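Home | Unit outline | Weekly notes | Readings | Assessment | Contact
Filed under: Weekly notes, Service robots, Buying and evaluating
Last updated: June

Week 6 notes: Reading a product offer, using the Cellus two-arm package

Welcome back, everyone, and thank you for the lively discussion after the Nullico session. I've had quite a few emails asking for more on how you weigh up a vendor's offer when you can't get the machine into your own building first, so I've stretched this week's notes to cover it properly. Get a cup of tea, they go on a bit.

The package we're looking at is the Cellus upper-body robot, sold with two arms, a choice of end effectors and a year of software support. The vendor's brochure leads with household and canteen work, and the job it keeps coming back to is putting a piece of fruit on a plate. It sounds almost too small to build a lecture around, I know, but it's a lovely test. Fruit is round, it rolls, it bruises, and no two pieces are quite the same shape. The plate gives you a clear place to finish, so there's very little to argue over when you mark an attempt.

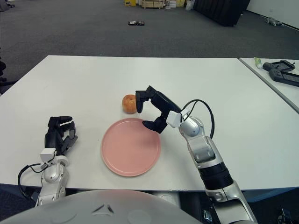
Figure 6.1. Fruit and plate task, right gripper open near the fruit, left hand beside the plate.

Before you look at any success rate, write down what was fixed and what was allowed to change. Was the fruit always set down in the same spot? Did the plate move? Was the height of the table altered between runs? Ginevra Sala, who took this unit before me and left me a very generous folder of notes, used to make her students fill in a full page of this before they were allowed to open the results, and I've kept the habit. The template is in the Week 6 folder.

For our exercise you'll be working from a log of 236 attempts, of which 37 are marked as failures. Please don't stop at the percentage. Go through the failures and sort them by where things went wrong: the reach, the grasp, the carry or the release. A robot that lets go a little too high over the plate has quite a different problem from one that can't find the fruit at all, and the fix the vendor proposes (and charges you for) will be different too.

Now, hands. Cellus lists a two-finger gripper and a multi-fingered hand, and you can mix them on the one robot. The gripper is cheaper to look after and easier to program. The multi-fingered hand can shape itself around an object, which matters a good deal with fruit – but it has more joints to wear and more that needs calibrating.

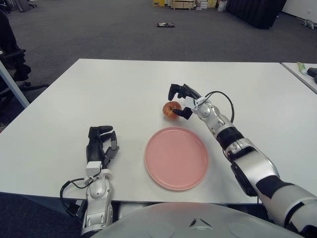
The service terms are where I'd like you to slow down. The offer includes an inspection every 2,000 operating hours, with the hands covered separately for 570 hours, and those two numbers sit on different pages. Work out how many hand services would fall between inspections for a canteen running one shift, then compare it with the Makov quote we went through in Week 4. Metwally bundles the two together, so you'll need to pull their figure apart before the comparison is fair.

For the tutorial, please bring:
– your conditions page, filled in
– your sorted failures, with a sentence or two on each group
– one question you would put to the vendor in writing

Half a page is plenty for the last two. If you get stuck on the log, the column headed "retry" trips people up every year, so have a look at the key on the second tab before you email me.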